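How do you pack a mix of cups and tubs for a move without buying a mountain of boxes?

Posted by Olga Cunha in Moving and Storage, November 2, 2024

Hi all! I'm moving from a house in Sukovville to a much smaller apartment and I've left the kitchen for last, which I already regret. The big stuff is fine. Plates, fine, I know you stand those on edge. What's killing me is the in-between stuff: mugs, tall tumblers, paper party cups I never used up, canisters with lids that don't nest with anything. I have 30 small boxes from the liquor store and I was told by my brother-in-law that's plenty, but he also moved with everything in trash bags, so I'm not sure he's my guy.

Do I wrap every single thing? Do lids stay on or come off? And is newspaper okay or will I be washing ink off everything at the other end? The move is only 42 miles if that matters. Thanks!!

Joaquim Loureiro

wrap the glass, dont bother with the plastic. lids off. newspaper is fine, you're going to wash it all anyway

Margareta Lazăr

I've moved way too many times (military family, then just bad luck with landlords) so I have opinions on this. First, get everything out of the cabinets before you pack one single thing. I know it feels like making a bigger mess, but if you pack shelf by shelf you end up with a box of all tall things and a box of all short things and both of them are half air. I put a cloth on a little table so nothing rolls around too badly, and lay stuff out a few pieces at a time. 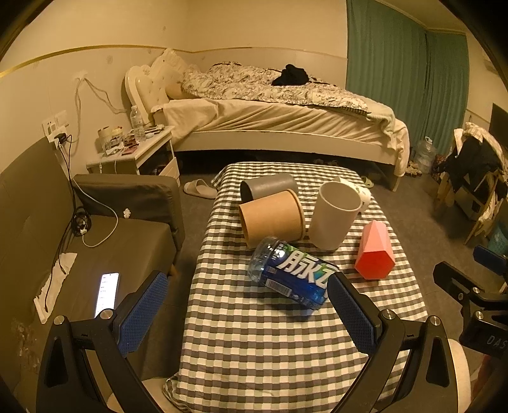
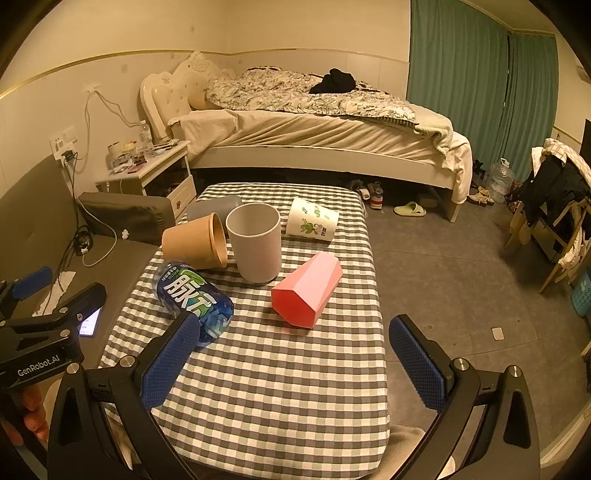
Shape matters more than what it's made of when you're filling a box. You want your heavy straight-sided things on the bottom, standing up, and the light stuff goes in the gaps on top. Anything that's open at one end is storage space too, so before you close a box, look at the mouths of things. A cup on its side like the white one with the green leaves in the second photo can hold a rolled-up dish towel or your measuring spoons, and then it won't crush when something leans on it. Same goes for the paper ones you never used up – either stuff them or give them away, because an empty paper cup under a canister is a flat paper cup.

Lids: I go back and forth. For anything that held food, take them off, let the container air out overnight, then wrap the lid by itself and slide it down the side of the same box. Same box is the important part! I once had a Tenar canister set where the lids went in with the bath stuff and I didn't find them until the following May. If it's a screw top and it's bone dry inside you can leave it on.

Newspaper is fine for mugs but I hate it on anything white or unglazed, the ink gets into it. I buy a bundle of plain packing paper and it does the whole kitchen with some left for picture frames. Crumple more than you think you need in the bottom of the box. Then pick it up and give it a gentle shake. If you hear clinking, open it back up.

And 30 liquor boxes might be plenty for this, the ones with cardboard dividers especially. Keep those for your glasses and tumblers. Don't let anyone take the dividers out, my husband did that one year to "save room" and we ate breakfast off of paper for a week.

Henrique Barreto

Agree with most of that, but I'd skip the airing out if you're short on time, a crumpled sheet of paper inside soaks up whatever is left. Also write on the SIDE of the box, not the top, you can't read the top once they're stacked. Mine said "cups etc" on every one of them and that was no help whatsoever.

One more thing, for a trip that short I'd take the really breakable stuff in your own car. Put the boxes on the floor behind the front seats, they can't slide far there.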